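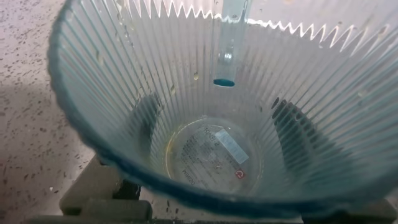

Why I Still Use Plastic Cups for Kitchen Science

Every June the same argument comes up among parents who do science at home. One side says you need proper glassware and a proper stand or the kids won't take it seriously. The other side says anything from the cupboard will do. I lean toward the cupboard, with a couple of exceptions.

A wooden test tube rack from a shop like Rees costs $25, and it's a fine object. It also has one job. A plastic cup holds a tube well enough for a short demonstration, catches the drips if you overfill, and can go back to rinsing duty afterward. Clear is better than colored. When you're working with food dye and water, you want to see the color from the side without lifting anything out.

Ribbed cups are easier to hold with wet hands than smooth ones, and I buy them for that reason. The one drawback is that the ribs distort what's behind them, so if a child has to judge one shade of blue against another, take the tube out and hold it against white paper.

Where I side with the strict parents is on the tubes. Buy real ones. Small jars and spice bottles make you use too much liquid, and a small amount is easier to see change. You need very little in the bottom of a tube to do a color test. We bought eight and that has been plenty.
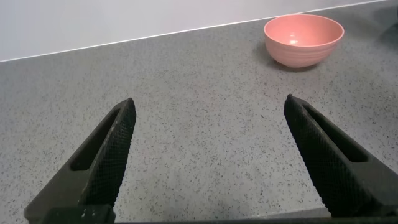

The other thing worth being strict about is the surface you work on. Our counter is gray with dark flecks, and I would choose it again, but small spills are hard to spot on a pattern like that. Dye sits there until somebody leans in it. Wipe the whole area when you finish, even the parts that look clean — especially those. A white tray solves the problem if you have one.

The Kaltari kit we were given had a 300-page manual and came in a box too big for any shelf we own. We used the droppers and passed the rest along. Cups, tubes, dye and a cloth take up half a drawer, and they get used most weeks.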